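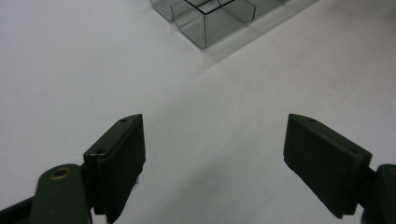
October was the month we finally gave over to small-parts sorting, the chore Fidura asked us to put ahead of the others when we spoke in the summer. As you will remember, the question you set us was a plain one: can a machine do the dull jobs at the back of a shop well enough that a person could go and do something else? For sorting, the setup is about as simple as we could make it, with a clear divided tray on a bare white tabletop and a two-fingered gripper whose dark, flat pads open wide on the way in. Clear plastic is hard on the vision software, and Ye-rin Ki argued more than once for buying opaque trays. I was tempted, but the shop in Ukstead keeps its hardware in clear ones and has no plans to change, so we stayed with them.

Results first, as I know you have other reports to read. We ran 101 attempts at moving a single item into a named compartment. In 22 of them the item ended up in the wrong compartment or on the table, and most of those were washers, which lie so flat that the fingers close over the top of them and come up with nothing. Bolts and wall plugs went very well. Hyun-seo Won timed the good runs and a careful person is still roughly 8 times faster, though he would like me to add that he was the careful person and had been practicing.

The Drekus planner, which gave us such a miserable September, has settled down since Dong-geon Hyun rewrote the part that decides where to approach a divider. It used to come in at an angle and nudge the whole tray along. Now it mostly comes straight down, and we lost only one afternoon to it all month – a great improvement, believe me.

The household side moved more slowly, and I would sooner say so here than have you find it in the tables. Folding hand towels works when the towel starts out flat. When it starts in a heap, as towels do, we still have to help. Loading cutlery into a drawer insert is further along, and Da-eun Jeon thinks it can borrow a good deal from the sorting work. She will spend the next few weeks on that.

Yareli Alvarado visited from the shop and watched for a whole morning, which was generous of her at their busy time. She was kinder about the speed than I expected. Her people restock trays after closing, she said, and a machine that took all night would be fine so long as it did not leave a mess for whoever opens up. That has changed how I think about our targets. I would like to talk with you about dropping the speed goal for the spring and tightening the one for misplaced items.

Spending is on plan apart from replacement finger pads, where we went through seven. The Ko invoice came in after the month closed and will show up in the next statement.

For the coming period we plan to try thinner pads on the washers, repeat the full set of attempts in the shop's own back room, and write up the towel work as it stands.

11 November 2018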